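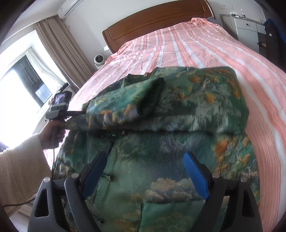 Sprouting Seeds at Home: Frequently Asked Questions

Last updated Jun 15, 2018

Which seeds are suitable for a first batch?

Mung beans, green lentils and alfalfa. All three germinate reliably at room temperature. Buy seed sold for sprouting; garden seed may be treated with fungicide and must not be eaten.

What equipment is required?

A 1000 ml wide-mouth glass jar, a mesh lid or a square of cheesecloth with a rubber band, and a rack or bowl that holds the jar upside down at an angle. The Brerkix mesh lid fits standard wide-mouth jars. It does not fit narrow-mouth jars.

How much dry seed goes in one jar?

Two tablespoons of alfalfa, or half a cup of mung beans or lentils. Alfalfa expands far more than beans do. An overfilled jar drains poorly and the center of the mass begins to smell.

How long should seeds soak?

Small seeds, 4 to 6 hours. Lentils and mung beans, 8 to 12 hours. Chickpeas can stay in for 12. Discard the soak water.

How often should I rinse?

Twice a day, morning and evening, with cool water. In a warm kitchen, three times. Drain fully after each rinse – standing water is the usual cause of a failed jar.

My sprouts have white fuzz on them. Is it mold?

Fine white fuzz close to the root, mostly visible before rinsing, is usually root hair. It collapses against the root when wet. Mold looks like a web that runs between sprouts, and often has a musty smell. If in doubt, discard the batch and wash the jar in hot soapy water before using it again.

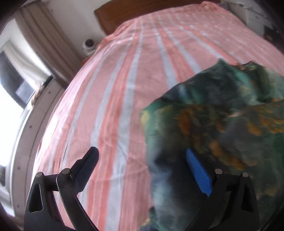 Do sprouts need light?

Not during the first three days. Alfalfa, clover and radish can be moved to indirect light for the last day to green the leaves. Mung beans are kept dark throughout. Light makes them bitter.

When are they ready?

Lentils in two to three days, mung beans in three to five, alfalfa in five to six. In February my own alfalfa takes a day longer.

How are they stored?

Let them drain for 8 hours after the final rinse, then refrigerate in a covered container lined with a dry paper towel. Use within five days.

Is it safe to eat them raw?

Raw sprouts can carry Salmonella and E. coli, and home growing does not remove the risk. Rinsing does not remove it either. Pregnant women, young children, older adults and anyone with a weak immune system should eat them only when thoroughly cooked.

Can kidney beans be sprouted?

Do not eat them raw. They contain a lectin that causes severe stomach upset, and sprouting does not reliably destroy it. The same applies to other beans of that type.

Can I blend sprouts into a drink?

Yes. Alfalfa and clover blend smoothly. Lentil sprouts leave a starchy taste and are better in salad or soup.

Who answers questions sent to this page?

Joyce Urio, Milville. Please state the seed, the soak time and the number of rinses per day.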